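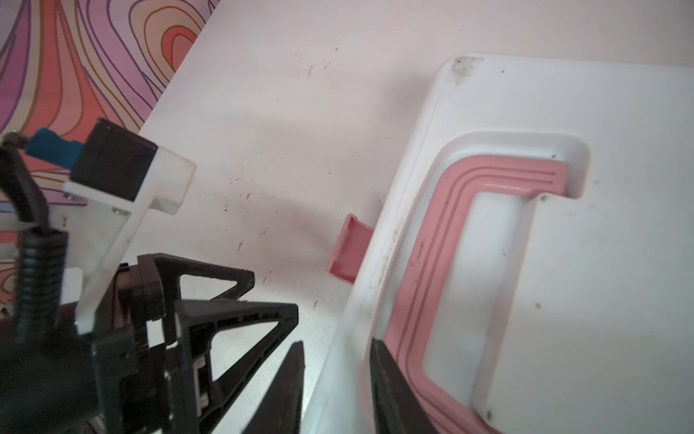 Chapter 4
Small Containers and Where They Live

In Chapter 3 we learned how to measure a work table and how to decide which tasks belong on it. Now we go to the small things. By small things we mean the objects which a person can hold in one hand: tape, markers, clips, keys, spare screws, and the boxes in which we keep them. They take little space one by one, but in most workplaces they are the first cause of lost time.

At the training center in Nallelora, where the first version of this course was given in August, the students of Fitriani Rahman made a list of every small object in one packing room. The list had 2,680 entries. Only 200 of them were used in a normal week. The students were surprised, and some of them asked to make the list again.

After this chapter you should be able to choose between an open and a closed container, to give each container a fixed place, and to write a simple cleaning plan for it. You will also meet four new words: home position, reach, footprint and open storage.
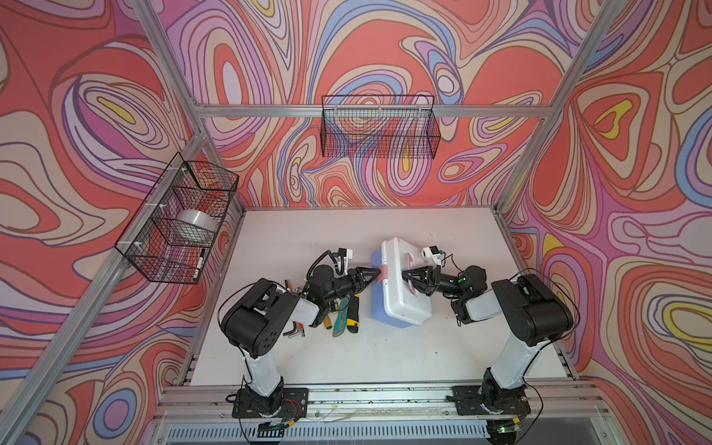 Should a small basket be fixed to the wall, or should it stand on the table?

Fix it to the wall or to a rail if the things in it are used often and are light. The table surface stays free for work, and the basket cannot be pushed away by an elbow. A heavy box, or a box that must be carried to another room, is better on the table or on a shelf.

4.1 Open storage

Open storage means that we can see the contents without touching a lid. A rack, a tray and a basket without a cover all belong to this group. Dust enters easily, so open storage is for things that do not suffer from dust, or that are used before the dust can collect. 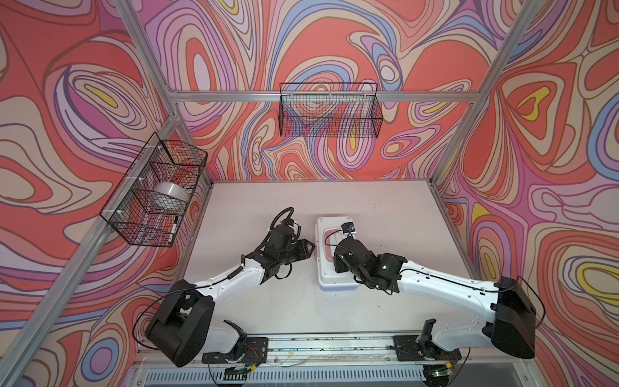

The word "home position" describes the place to which an object returns after each use. It should be one place only, and every person in the room should know it. A good home position is near the hand, and the object can be recognized there quickly. Wire mesh is helpful for this purpose, as with the black basket on the left wall, where a roll of tape and a marker can be seen through the grid. A closed container, like the white one on the table, asks for a label if several people use it.

Before you continue to section 4.2, choose one drawer in your home or school. Write down what is inside, and mark the things that have a home position. Keep the paper. Qistina Latuheru uses the same kind of list in her case study of the Huvau repair shop, and you will compare yours with it in Exercise 6.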